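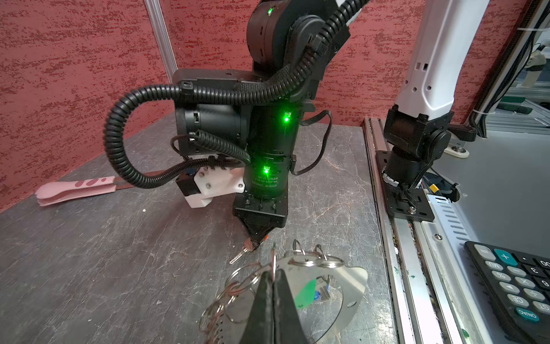

Planning and Buying for a Key Sorting Cell: Project Report

Nultbridge, April 8, 2020
Reading time: 3 minutes

1. What we set out to do

Our group was asked to plan a small robot cell for handling keys, split rings and tags, and to say what a second one would cost if the department wanted a matching bench at Wonstead. I took on the buying side, which I will admit I thought would be the easy part. It took up most of my evenings from October onwards, and I now have a great deal of respect for anyone who orders parts for a living.

Keys are awkward things to plan for. A small silver key held in pointed jaws with the blade slanting down and to the left, as ours is at the start of this report, needs a grip that suits something thin, and that one need shaped a good part of the shopping list. Split rings are worse in their way, as they tangle together, and so we put aside money for spares of both from the very beginning.

2. The budget

We were given 449 pounds for everything outside the arms themselves, which were already on the department's books and which I have left out of the sums. My first plan came to 407 pounds, and I was very pleased with it for nearly a week. Then I noticed that I had left out delivery from Drustosia, who supply the rail and the mounting plates, and had put down nothing at all for cable ties, screws or spare connectors. We went back through the list together over a very long pot of tea and moved a few things to the second round of buying.

The largest single sum was 80 pounds for fingertips and jaws. Some of the group felt this was too much, and I can see why, but jaws are the part we expect to change most often and I would rather argue for that money now than ask for it later. We chose pointed jaws for the key work and wider fingers for holding the larger things.

3. Make or buy

Brackets were the happiest part of the plan. The white one on the lower arm is 3D-printed and held on with small screws, and printing our own meant we could alter the shape without another order. I would print brackets again without a second thought, though I would ask for printer time much sooner than I did - the queue before the holidays was dreadful.

Aluminium rail we bought in, cut to length. Yook offered a lower price on it, but with a wait of 6 weeks, and we could not make the dates fit.

Cable was where my planning was weakest. I measured in straight lines from a drawing, and a real arm wants generous loops, with the thick corrugated conduit swinging out wide before it comes back over the top. Please measure along the path the cable will take, and then add some more for good luck!

4. What I would plan differently

I would ask every supplier for the full price, delivery and all, before writing a single figure down. I would also keep one shared list from the start, as we had two for a while and very nearly ordered the mounting plates twice over.

For the Wonstead bench, my advice is to keep the same rail and the same jaws, so that spares can travel between the two rooms. The enclosure panels can wait for the second round, and the printed parts should be made here at Nultbridge and sent over in one box. The order form for the first round is with the department office and still needs a signature.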